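The Open Day at Quaye

The bus to the Quaye works left from outside the Munville library, and I got the seat over the wheel, next to a boy with a model crane and a bad cold. I had won my ticket in a drawing at the hardware store. Second prize was a wheelbarrow. I had wanted the wheelbarrow.

"Robots," said the boy, and sneezed on the crane.

Quaye used to make ladders. My father bought one, and fell off it, and spoke well of it afterward. Now the building had a glass front and a fountain, and a young woman in a green fleece who gave each of us a sticker with a number on it. Mine was 831. The boy's was 846, though he had been standing right behind me. I spent much of the morning wondering where the people in between had gone.

"Welcome to the future of picking things up," said the woman in the fleece.

We were led down a corridor of old ladders behind glass. At the end was a hall with folding chairs and an urn of coffee, and a man from the Skunach office who had driven 33 miles to talk to us about hands. He held up his own. He asked us to consider it. We considered it. A lady in the second row took off her ring and considered hers too, for fairness.

"Think how little you have to think," he said, "to pick up an egg."

I once dropped a dozen in a parking lot, but he wasn't taking questions until the end.

The idea, as far as I followed it, was that a person went around doing ordinary chores with a gripper in hand, and a machine somewhere studied how it was done. The machine would then go and do likewise. They needed a great many chores. They needed socks turned and lids moved and spoons put to bed in drawers. My whole life, it seemed, had been valuable research, and I'd been giving it away.

At the question session a man asked if it could do gutters. The speaker said gutters were on the road map. The man asked where on the road map. The speaker said it was a long road.

Then they wanted someone to try it. The boy's arm went up so fast he lost the crane, and while he was under the chairs looking for it the woman in the fleece picked me.

The gripper was heavier than I had expected and friendlier in the hand than a staple gun. I squeezed and the fingers closed. I let go and they opened. I did this several times, and somebody in the back clapped, and I'm afraid I bowed.

"Now forget we're here," said the man from Skunach, from a foot away.

I was to pick up a cork and put it in a saucer. I got the cork on the third try and carried it across as if it had been recently widowed. I put it down next to the saucer. There was a silence in which I could hear the fountain.

"That's useful too," he said. "It has to learn from everybody."

The boy went next and did it in 2 seconds, with his nose running. He was asked if he would like to do it again. I was asked if I would like some coffee.

I went home with a tote bag and a leaflet, and told my wife I had been part of something. She asked if the something could be taught to wipe down a stove. I said it was on the road map. After that I found myself watching my own hands at breakfast, and put jam on the napkin.

The newsletter came that winter, four pages, with a letter from the man at Skunach and a feature from their other workshop.

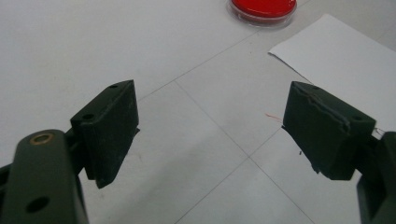

Dollside, December

Work goes on at floor level this month. The pads on our gripper have seen some service, as the torn edge on the right-hand one will tell you, and we are proud of every scratch. Our thanks to all who came to the open day at Quaye and lent us a hand.

I read it twice, the last part aloud. My wife said that it was nice of them, and that the strip coming off the top looked like the rubber on our back door, which I had promised to see to before the cold set in.

I got down on the kitchen floor with the glue. It took me most of an hour, and I did it slowly, with my elbow well out of the way, in case anyone wanted to learn.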